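Search this guide Go

Condivix Cricket Scorer — Set-up Guide

Section 3: Setting up a match

This section covers creating a match record, entering the two squads, pairing the scoring tablet with the scoreboard, and handling interruptions. It assumes the software is installed and that your club account is active. If it is not, complete Section 2 first.

3.1 Before you start

You need the following:

- the scoring tablet, charged to at least 51 percent
- the scoreboard controller and its power lead
- both team sheets, signed by the captains
- the playing conditions for the competition

Note: The tablet and the controller must run the same major version of the software. The version number is shown at the bottom of the Settings screen on the tablet, and on the controller display for a few seconds after power-up.

3.2 Creating the match record

1. Open Condivix on the tablet and tap New Match.
2. Select the competition. For a friendly, select Unlisted.
3. Enter the ground. Grounds used before appear after you type the first two letters.
4. Select the format. Limited-overs formats ask for the number of overs per innings and the maximum overs per bowler. Multi-day formats ask for the scheduled hours of play.
5. Check the ball count setting. The default is 6 legal deliveries per over. Change it only if the playing conditions say so.
6. Tap Save Draft.

The draft can be edited until the first ball is recorded. After that, format and ball count are locked. Overs can still be reduced through the Interruptions screen (see 3.5).
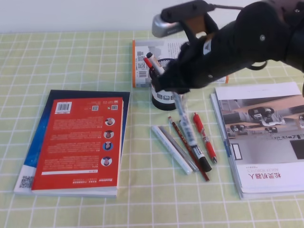 Caution: Do not create a second record for the same match if the first one contains an error. Edit the draft. Duplicate records are merged overnight by the league server, and the merge keeps the record with the later save time, even if it is empty.

3.3 Entering the squads

1. Open the draft and tap Home Squad.
2. Tap Import to load the squad from the previous match, or Add to enter players one at a time.
3. Mark the captain and the wicketkeeper. Both are required. One player may hold both roles.
4. Mark any substitute fielders as Sub. A player marked Sub cannot be selected to bat or bowl.
5. Repeat for Away Squad.
6. Compare both lists with the signed team sheets and tap Confirm.

Players with the same surname and first initial are shown with a shirt number. If no shirt number has been entered, the software adds a letter after the name. The letter appears on the tablet only and is left out of the printed scorecard.

Note: Batting order does not need to be entered in advance. The scorer selects each batter as they come in.

If the competition allows a replacement for a concussed player, turn on Replacement Allowed at this stage. The option is off by default. The replacement must be entered in the squad list before being brought into the match, and takes over the bowling allowance of the player who left.
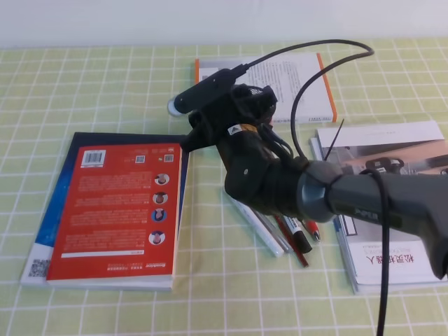
3.4 Pairing with the scoreboard

The procedure below applies to Gostico controllers. For Fahy controllers, follow the same steps but hold the Link button until the light turns solid before going to step 3.

1. Connect the controller to power and wait for the display to clear.
2. Press Link once. The light flashes.
3. On the tablet, go to Settings, then Scoreboard, and tap Search.
4. Select the controller and enter the code shown on its display.
5. Tap Test. All digits on the board show 8, then return to zero.

If a digit fails to light during the test, check the ribbon connector behind that panel before replacing any parts.

Caution: Switch off the controller before opening a panel.

The wireless range is around 51 meters in open air. Sight screens, parked vehicles and metal roofing shorten it. If the connection drops, scoring continues on the tablet and the board catches up when the link returns — there is no need to re-enter any deliveries.

3.5 Interruptions and reduced overs

1. When play stops, tap Interruption and select the reason.
2. Leave the match open. Do not tap End Innings.
3. When play is ready to restart, enter the revised overs as announced by the umpires.
4. Check the revised bowler limits. The software recalculates them, but some competitions round differently.
5. If the side batting second has a new target, enter it by hand and have both scorers agree on it.
6. Tap Resume.

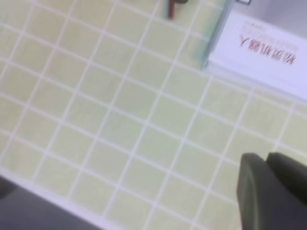
The start time of an interruption can be corrected later from the match log. The reason cannot. If the wrong reason was selected, add a comment to the entry and notify the league office when the scorecard is submitted.

Note: Clubs in the Hellel league should use the league's own target sheet in step 5. The September update adds that sheet to the Interruptions screen.

Related items

Section 2: Installing the software and activating an account
Section 4: Recording deliveries, extras and dismissals
Section 5: Submitting and printing the scorecard
Replacing a scoreboard digit panel
Playing conditions checklist for scorers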